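Subject: Re: [floor-auto] Mahuika open day - worth the drive?
Date: August 14, 2024
From: Halldóra Kragh

OK, notes as promised, typed fast, I have a train in 45 minutes. Quoting the original so I don't skip anything.

> Did anybody from the list go to the open day at Mahuika? We're looking
> at a two-arm cell for restocking small shelves (cans, jars, that kind of
> thing) and I saw Kotska was down to demo one. Questions:
>
> 1. Is it a real demo or a canned video loop?
> 2. How much setup between runs?
> 3. Did they let visitors move stuff around?
> 4. Anything on price?
> 5. Was Ruvico there? Their May newsletter said they would be.
>
> We have a small budget and one person who can program, so be blunt.

Blunt it is.

1. Real demo. Live arms, live table, you stand maybe a yard away. There was a video too, running in the hallway by the coffee, skip it, it's the one from their web site. The cell was in the back hall, badly signed, I walked past the door twice. Go left after the stairs.

The task is cans. Cans on the table, little raised shelf at the back, arms put cans up on the shelf. Sounds like nothing. But it's the closest thing I saw all day to what you're describing, and the two Kotska people running it knew the system down to the screws, so you could ask real questions and get real answers. Ask for the engineer and not the sales guy, he kept saying "seamless".

Two arms, one each side, facing each other, all hung off an extrusion frame that goes around the tabletop. I liked that. You could build the frame yourselves in an afternoon. Arms are small and black with pointy two-finger grippers, nothing exotic.

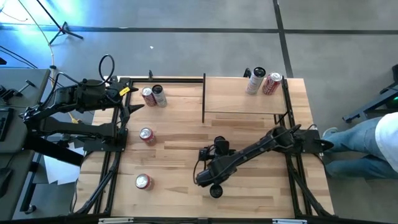
Kotska can cell, two cans up on the shelf and four still on the table.

Speed: slow. Slower than your newest hire on their first morning. They were upfront about it, said they cap it for visitors. I asked what uncapped looks like and got a shrug and a promise to email, no email yet.

Misses: I stayed for two full rounds. First one clean. Second one it tipped a can going up to the shelf, arm backed off, waited, tried again and got it. No one touched anything. That impressed me more than the clean run did. Also saw it dither for a while when two cans were right next to each other, it went for one, stopped, went for the other. Engineer said tight pairs are the hard case and they are working on it. So if your cans come packed shoulder to shoulder, bring that up FIRST.

2. Setup between rounds is someone putting the cans back by hand. Thats it. Setup from nothing is another story - they said a day for the frame and arms, then teaching. For teaching they showed examples by hand, around 100 per task, and then it trains overnight. One programmer could manage, I think, but they'd be doing little else for a couple of weeks. Changing the shelf height means more examples. Changing can brand supposedly doesn't. I did not see that tested.

3. Yes, if you ask. A guy ahead of me asked to shift a can toward the front edge and they let him, arms coped fine. I asked to lay one on its side and was told no, not trained for it. Fair enough but your jars will fall over sometimes, so think about who picks them up.

4. Price, they wouldn't say in public. The leaflet has the lease "by inquiry", ugh. Kullico resells the frame kit on its own without arms and their table had an actual number on it, 1,000 for the frame and mounts. No cables, no grippers, no table top. I have the sheet, will scan it when I'm back.

5. Ruvico had a banner and a bowl of mints. No hardware. Person at the table said it was stuck in shipping, took my card, haven't heard from them. I would not plan around them this year.

Other stuff, no order:

- Noise is fine. You can talk next to it in a normal voice.
- Lighting, ask about this. They had their own lights set up and got a bit cagey when I asked about windows. Our stock room has the big west window and I bet yours is no better.
- Floor cables. Anyone putting this where people walk needs to sort that out, budget for covers.
- No guarding at the demo. They say you do your own risk assesment, and they have a template. I asked for it, they will send.
- Parking is terrible. Only 4 visitor spaces, take the bus.

Worth the drive? For you, yes, if they run it again. Another one is planned but no date so far. Bring your own jars and ask nicely. I'd also bring the programmer and leave the boss at home for round one, it looks slow if you're expecting a factory video.

Got to run. Will post the Kullico sheet and the template when I have them, can whoever runs the archive tell me if attachments still get stripped?

Halldóra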